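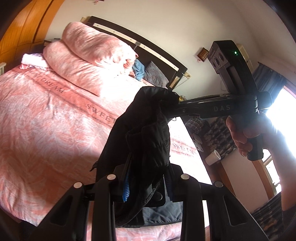

Printed bedspread with lettered stripe, shown with rolled quilts and a black padded jacket.

About Brerkance

Posted in April by the Brerkance web desk
Print this page | E-mail this page

Brerkance is a contract textile finisher. The company dyes, prints, washes and inspects woven cotton and cotton-polyester fabric for makers of bedding, curtains and light outerwear. It does not weave cloth and it does not sell finished goods under its own name. Customers supply greige fabric on rolls and receive it back prepared for cutting.

Sites

Work is divided between 3 sites. Ridby handles preparation: singeing, desizing, scouring and bleaching. Fagerlund holds the print lines, the steamers and the color kitchen. The third site, next to the rail yard in Fagerlund, is used for final inspection, rolling and dispatch. Cloth moves between Ridby and Fagerlund on A-frames - flat stacking was dropped after repeated crease marks on sateen.

Printing

Repeating patterns are run on rotary screens. Short orders and samples go to the digital line, which takes reactive inks on cotton and disperse inks on polyester. The minimum order for rotary printing is 2,000 yards per design. The digital line accepts orders from 50 yards. Colorways within one design may be combined toward the rotary minimum, provided the base cloth is the same throughout.

Lettering and narrow stripes need separate artwork approval. Edges that look sharp on screen can spread on a loose weave, and a stripe set across the grain will show any bow or skew in the cloth. Customers are asked to supply lettering as outlines, with the repeat marked in inches.

Testing

The laboratory at Ridby tests each dye lot for fastness to washing, rubbing and light. Pale shades on a strong ground are checked again after steaming. Tensile strength and shrinkage are measured on request. Retained samples are held for one year from dispatch, in the dark, and can be recalled by lot number.

Lot records are kept in Treltell, the tracking system written in-house to replace paper tickets. Treltell stores the recipe, machine settings, operator notes and test results for each roll. Customers with an account can view their own lots but cannot edit them.

Water and heat

Rinse water from the Fagerlund washers passes through a heat exchanger before treatment. The exchanger was sized for 80 gallons per minute - flow above that figure is diverted to a holding tank and returned overnight.

Inquiries

Send fabric weight, width, fiber content and expected yardage with any request for a quote. Swatches should be at least letter size and labeled on the back. Samples are not returned unless this is asked for in writing.

This site uses cookies to remember your settings. By continuing to browse, you accept their use. Accept | Cookie settings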